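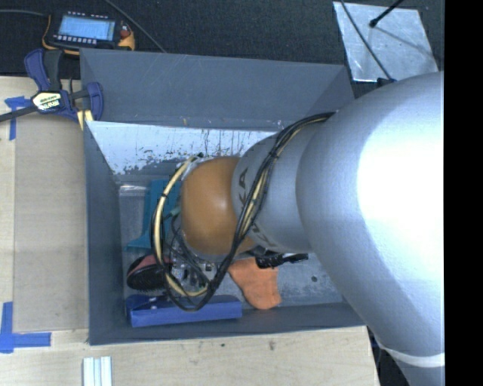

Irnutex Robotics Course
Handout 3: Teaching by hand, teaching from a distance
Print this page | E-mail this page

Welcome back! This is the part of the course where you get to move the arm yourselves — and most people grin the first time it follows them.

We use 2 ways of showing the robot a task. In hand guiding, you hold the wrist and lead the arm through the motion while it records its joint positions. In remote control, you stand back and steer it with the handset. Hand guiding feels natural, but your own arms can get in the way over a deep box. Remote control is slower at first and wonderful once your thumbs catch on.

Box task, group work
Clamp the box to the table before you power up. Go in from above, keep the wrist clear of the sloped walls, and watch the cables at the tip on every pass. Soft things and hard things want very different approaches, so try both! Record 3 clean demonstrations per object. If you hesitate or bump a wall, finish the motion anyway, mark it "rough" in the log, and go again.

Save your runs in the Nedix folder under task code 959. Read the Wokberg notes on smoothing before the next lab.

Comments (2)

gearhead_m: Is it OK to switch from hand guiding to remote halfway through a run?
Reply from course staff: Start a new run, please. Mixed ones are a pain to sort later.

tildy: Remote control was so much fun. More of this!

This site uses cookies to remember your login. Accept | Settings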